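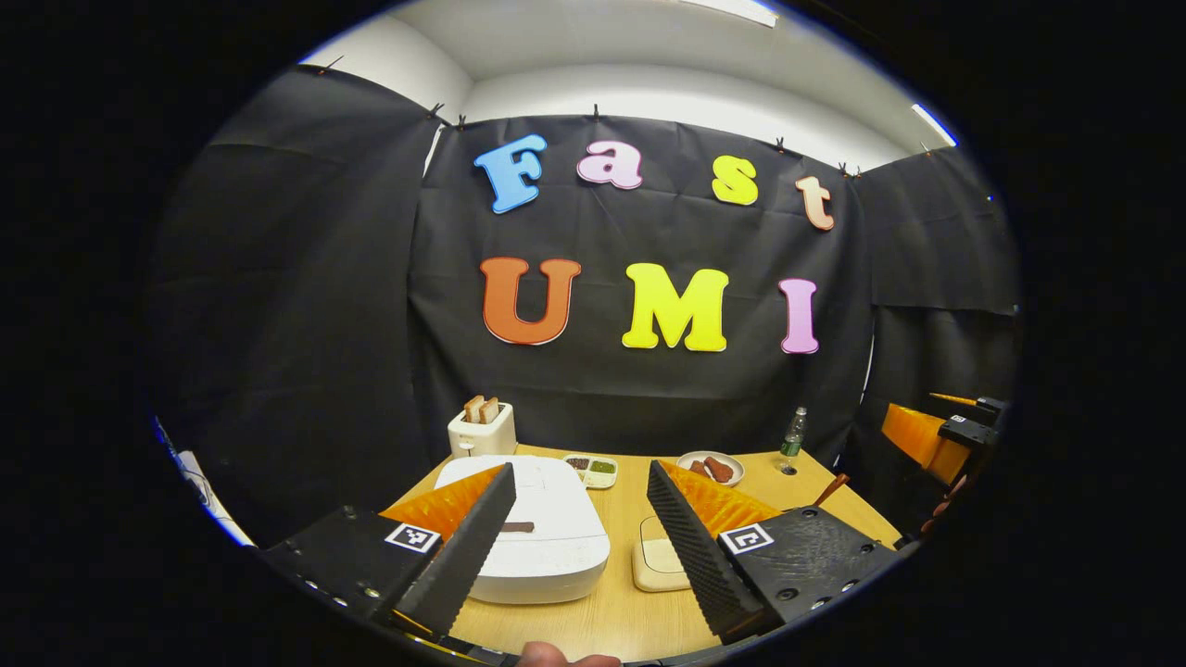 Software: Neue Version der Aufbereitung für Greiferdaten

Seit September 2024 läuft bei uns Version 3 der Aufbereitungskette, mit der wir aus den Aufnahmen der Handgreifer Trainingsdaten machen. Die alte Fassung wird noch bis zum Abschluss der laufenden Frühstücksaufgabe gepflegt, danach nicht mehr. Wer eigene Skripte darauf aufgesetzt hat, sollte die folgenden Änderungen kennen.

Die größte betrifft die Greiferöffnung. Bisher haben wir den Abstand der beiden Finger in jedem Einzelbild neu aus den quadratischen Markern auf den Fingerhalterungen berechnet. Fiel ein Marker aus, etwa durch Bewegungsunschärfe oder eine Spiegelung der Deckenleuchten, entstand eine Lücke, die später linear aufgefüllt wurde. Bei kurzen Lücken war das brauchbar, bei längeren schloss der Greifer in den Daten früher als in Wirklichkeit. Joon-young Yang hat den Schritt neu geschrieben. Ein Filter schätzt die Öffnung jetzt über die Zeit und gibt zu jedem Wert eine Unsicherheit aus. Ist nur ein Marker lesbar, wird die Position des anderen Fingers aus der Symmetrie der Mechanik abgeleitet. Sind beide länger als 8 Bilder weg, wird der Abschnitt markiert und nicht mehr stillschweigend ergänzt.

Dazu gehört eine neue Kalibrierung der Fischaugenoptik. Das bisherige Modell war in der Bildmitte gut und am Rand schlecht — dort also, wo bei zweihändigen Aufgaben oft der zweite Greifer ins Blickfeld kommt. Die Kalibrierdateien aus dem Juli sind mit der neuen Version nicht kompatibel. Bitte für jeden Greifer neu aufnehmen, die Anleitung liegt im Ordner der Werkzeuge unter »Optik«.

Die Posenschätzung selbst ist unverändert geblieben. Am Tisch mit Toaster, Reiskocher und Fleischteller lohnt sich trotzdem ein Blick in das Protokoll: Der schwarze Stoff dahinter bietet der visuellen Odometrie wenig Struktur, die bunten Schaumstoffbuchstaben darauf dagegen klare Kanten. Woo-jin Han hat deshalb einen Prüfschritt ergänzt, der für jede Episode ausgibt, wie sich die verfolgten Merkmale über das Bild verteilen. Liegen sie fast alle in einer Ecke, kommt eine Warnung. Verworfen wird die Episode dadurch nicht, die Entscheidung bleibt bei der Person, die sie durchsieht.

Zum Stand der Daten: 3552 Episoden sind mit der neuen Version durchgerechnet und liegen auf dem Server in Zernach. Für das Training der ersten Strategie verwendet Casbridge davon 2000, der Rest bleibt für Auswertung und spätere Aufgaben reserviert. Die Aufteilung steht in der Indexdatei und sollte bitte nicht lokal geändert werden, sonst lassen sich die Ergebnisse nicht vergleichen.

Noch offen ist die Zeitsynchronisation zwischen linkem und rechtem Greifer. Der Versatz wird einmal zu Beginn der Episode bestimmt und driftet bei langen Aufnahmen. Ein Korrekturverfahren ist in Flaslow angelegt, aber noch nicht getestet. Bis dahin gilt: lange Abläufe in mehrere Episoden teilen und den Abgleich jeweils neu ausführen.

Fehlerberichte bitte mit Episodennummer und Protokolldatei direkt an Joon-young Yang, Fragen zum Prüfschritt an Woo-jin Han.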